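Can it put the toys away yet? Two weeks with the Tumitz tidy-up arm

I have two kids, one dog and a living room floor that eats socks and wooden blocks in equal amounts. So when Érica Quintana asked if I wanted to spend some time with the Tumitz arm at the Portela workshop and write up what I thought, I said yes before she finished the sentence! My question going in was simple. Could a machine like this take even one dull little chore off my hands?

We started with putting shapes back on their pegs, the job I do most evenings at home while muttering.

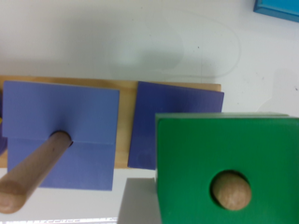
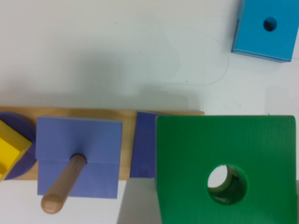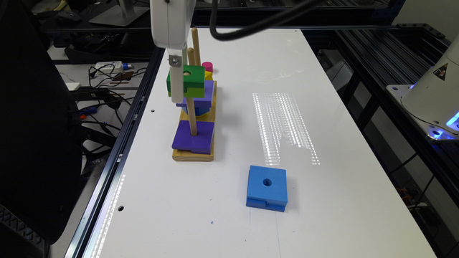
Peg-stacking on the white table at Portela. The first two are close-ups over the wooden base; the last is the wider view with the gripper at the green block.

If you've never thought of this as a hard job, well, neither had I. You pick up a square with a hole in it, you find the peg, you drop it on. My youngest could do it before he could say "block." But for an arm, the last inch is the whole job. The hole is only a bit bigger than the dowel, and a big green square held up close hides a good part of whatever is behind it. I kept catching myself leaning sideways to see around it, as if that would help.

How it did

Over my time there I asked for the same tidy-up again and again, and I got a bit obsessed. On a good run the Tumitz is lovely to watch. It comes down slowly, feels its way, and when the block drops onto the peg there's a little clack that made me clap the first time (yes, out loud, in front of people). On a bad run it lands slightly off, presses, waits, lifts, and tries the same spot again - like me with a USB plug.

Squares were its best shape. The round pieces gave it more trouble, and anything lying half on top of something else slowed it right down. It also likes things to be roughly where it left them. Nivaldo Sales, who set everything up for me, moved the base board a hand's width between runs and it coped fine. Then he turned the board at an angle and I had time to drink most of a coffee.

I asked for five tidy-ups in a row on my last afternoon, with no help from either of us. It finished 2 of them. On the other three it got most of the pieces on and then gave up politely and parked itself.

Setup and living with it

Setting up took Nivaldo most of a morning, and he knows what he's doing. The arm has to be bolted down to something solid, so forget the coffee table. There's a lot of cable. The app is decent, with big buttons and plain wording, though it logged me out every time I switched screens and I never worked out why. Noise is fine, a soft whir, quieter than my fridge.

What I really missed was reach. It works inside its own patch of table and that's it. At home, half our blocks are under the couch.

I did try it on a few other jobs while I was there. Sorting spoons into a tray went better than I expected. Folding a dish towel was a disaster (it made a sort of sad ball). Wiping the table was okay in the middle and hopeless at the corners. Érica says the shop-floor customers mostly want it for loading parts onto pins, day in and day out with the same part in the same place, and I can see it being very good at that. A bench is a kinder place than a living room.

Against the Kolitz

I used the smaller Kolitz arm back in May, so I can compare a little. The Kolitz is faster and feels more confident, but it drops things, and when it misses the peg it just lets go and moves on. The Tumitz is slow and fussy and I trust it a lot more. The Kolitz grip pads wore out on me too. A fresh pair for the Tumitz costs $375, which made me cough, but mine looked like new when I left.

Would I get one?

For home, no, and I say that as someone who badly wants the answer to be yes. I can put those shapes away in less time than it takes the arm to wake up, and I can do it with a phone tucked under my chin. For a small shop with a repeat job, I'd ask Érica for a demo and bring my own parts along. Bring the awkward ones. Mine gets four stars for patience and two for towels.

I'm trying the Urnel next, which is supposed to be better with cloth. If it can match socks I may cry.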